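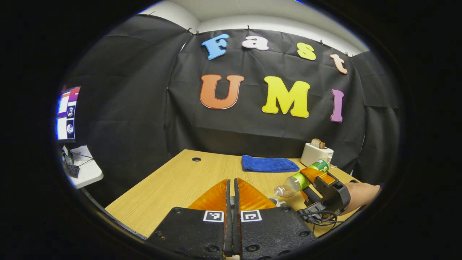 Table tops and fabric backs at Fosside

The tables at Fosside are the pale ones we fitted in October, and this page is a short record of how the room looks now that they are in use. The tops have a light oak grain, and each was ordered with a small round cable hole towards the back. On the one shown the hole is at the left, with its black grommet in, and a blue microfibre towel lies folded further in. The white toy toaster with the brown slice of toast in it stands near the back right corner, and the bottle with the green label is off the surface. Black fabric runs along the back and round both sides, held at the top with a row of small clips.

The room

Fosside is the long room on the ground floor at Drulerdale. It was used for storing chairs until the roof over the old workroom needed attention, and the tables moved across then. The floor is the original one, cleaned and left alone. The walls were painted white above the rail and are plain board below it. There is one door, wide enough for a table top to go through flat. The old workroom door was not, and every top had to be tipped on its edge and walked round the corner.

The tables

We call this pattern the Ronden table. It was drawn up by Guangming Yao, who had already made a smaller version for the office upstairs. The legs unbolt and the top lifts off. Each table takes 4 bolts and one long spanner, and the spanner hangs on a hook inside the door. Please put it back there.

The first top had its cable hole in the middle of the back edge. This was a mistake. Anything put down at the centre of the table covered the hole, and plugs had to be fed through by feel. The later tops have it to one side. The first one is still in use at the far end, with a cap over the middle hole and a new hole drilled to the left of it.

The finish marks fairly easily. Cold water and a damp cloth will shift most things if you get to them the same day. Do not use the cream cleaner from the kitchen cupboard, as it leaves a dull patch that shows when the lights are on. There is one of these on the table nearest the door — it has been sanded once and will probably be done again in the summer.

The fabric

The backs are black cotton bought off the roll. It creases when it is folded and it creases when it is hung, and we have stopped ironing it. We did try a heavier cloth, which fell straighter but was too much for the clips and kept coming down at the corners. The lighter cloth has stayed up.

If you take a length down, unclip from the middle outwards and roll it on one of the cardboard tubes. The tubes are behind the door. Fabric that has been in a bag comes out covered in fluff, and black shows all of it.

Small things

Toys, towels, bottles and the play kitchen pieces are kept in the Dong boxes, named after the shop they were bought for and never reached. They are grey, with lids, and live under the window. The labels on the ends were redone last winter. A few things still end up in the wrong box, mainly play food, which seems to fit nowhere in particular. If you find an item with no box, leave it on the shelf above and it will be sorted at the end of the month.

Towels are washed at 40 and dried flat. The blue ones lose colour in the first wash, so new ones go in by themselves.

Costs and sizes

Several people have asked. The wood, bolts and finish for the tables came to 400 pounds altogether. The fabric was a separate order and the clips were already in the building. Drawings for the Ronden table are kept in the office and can be copied on request. They show the later position of the cable hole. The cutting list on the back of the second sheet has the rails 6 mm too long, and the correction is written in pencil beside it.

Still to do

A second light is needed over the far end, where it is dull by mid-afternoon. The sockets on the window side are waiting for new covers. The shelf for the cardboard tubes has been cut but not put up.

Page put together by Guangming Yao, Drulerdale, January 30, 2024. Corrections can be left in the tray by the office door.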